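## 4. Recording demonstrations with the hand grips

The sales sheet says the Pimen system "learns from watching you". Read that with care. It copies what your hands did, mistakes included, and a bad set of recordings costs more time than it saves. Work through this section before promising anyone a date.

### 4.1 Before you start

1. Clear the table of anything that isn't part of the task.
2. Put on long sleeves that fit at the wrist. Loose cuffs get into the jaws.
3. Plug in both grips, left first. If you plug in the right one first, Zoteck Link may swap them and won't tell you.
4. Open and close each grip fully, twice. The bar on the screen should travel from end to end. If it stops short, run **Set jaws** again.
5. Lay the cables so that you can reach the far side of the shelf without a tug.

> **Caution:** Glass jars slip in the jaws when the pads are dusty. Wipe the pads first, and don't lift a jar over the edge of the table.

### 4.2 Recording a shelf task

1. Hold both grips still over the table and press **Start**. Wait for the second beep - the first one only means the button worked.
2. Move at half your normal speed. The older guide said "naturally", and Ankica Mladenović's first batch, done naturally, was too fast to use.
3. Close the jaws on the body of the jar and keep clear of the lid.
4. Lift, move, set down, let go. Pause briefly after each.
5. Bring both grips back to where they began, then press **Stop**.
6. Mark the recording **Keep** or **Bin** straight away. You won't remember by lunch. 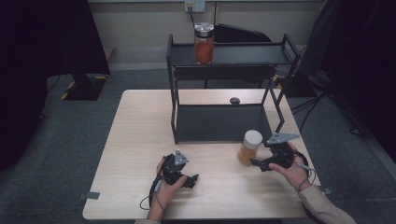 Change the starting position of the jars between recordings, by a hand's width or so. If every one starts from the same spot, the robot will reach for that spot whether or not a jar is standing on it. Turn the jars as well, and swap a tall one for a short one now and then.

### 4.3 How many is enough?

The software shows a green tick at 111 recordings. We have found no good reason for that number and suggest you ignore it. Edmund Wysocka got fair results on the upper shelf with 200, and poor ones on the lower shelf with the same count. Test early, on jars the robot hasn't met.

**Note:** The "quality score" beside each recording measures how smooth your movement was. A smooth recording of a missed grasp scores very well.

### 4.4 If the replay goes wrong

- **The arm stops short of the jar:** set the jaws again and make 4 new recordings before blaming the model.
- **Left and right are swapped:** unplug both grips and go back to 4.1, step 3.
- **It works in the morning and fails after dark:** record some under the evening lights. The automatic light correction in Zoteck Link has not fixed this for us.

Keep one hand near the stop button during every replay, including the ones you trust.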